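Trorkier Student Robotics Club: Frequently Asked Questions
Last updated January 1, 2026

Who can join?
Any student in grades 9 through 12 at Nolatmont. You do not need to be in a computer science class. Students from other schools can come to open sessions but cannot be on a competition team.

Do I need to know how to program?
No. New members spend their first sessions on the starter lessons, which cover basic Python and how to read joint angles. If you already program, ask Josefina Zapata to let you skip ahead.

Where and when do you meet?
Room 142, after last period. The room closes at 6 p.m. Check the board outside the door for changes during exam weeks.

What does it cost?
Dues are $3 per meeting, paid by the semester. Talk to Ms. Edet if this is a problem. She can waive dues and will not ask for paperwork.

Do we work on a real arm or in simulation?
Simulation, for nearly everything. Each team works on a simulated arm at a tabletop, and the Nikach event is scored entirely that way. You can run the simulator at home if your computer has a recent graphics card. If it doesn't, sign up for one of the lab machines.

What is the Nikach event?
It is the spring contest we enter, held in April. Teams submit a program that moves household objects on a table. The judges run it on layouts the team has not seen before. Last season our best team finished with 218 points.

How big are the teams?
Three students. Emiliano Ojeda puts the lists together after the starter lessons. You may ask for one teammate by name.

What is the practice set?
A collection of 1158 saved layouts made by current and former members. Jalali is the name of the folder they are kept in. Please do not rename or move files in it. If a layout will not load, write down its number and tell Shirin Tehrani.

Can I add my own layouts?
Yes, once another member has loaded and run them. Put your initials in the file name.

My gripper goes through the table. What did I do wrong?
Most likely your height is measured from the floor and not from the tabletop. Check that first. If it still happens, bring your file to a meeting.

Can I use code I found online?
For practice, yes. For the contest, list the source in your team's notes. Code from another team in the event is not allowed.

What does a layout look like?
Objects vary, and they are not always upright or on the table. These two come from the tabletop task.
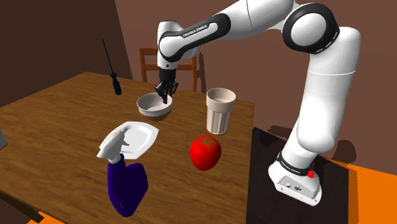
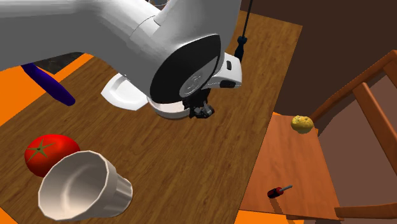
Simulated arm over the table. The cup is standing in the first view and on its side in the second.

Who do I contact?
Lai-ching Poon answers the club email. Allow a day or two for a reply.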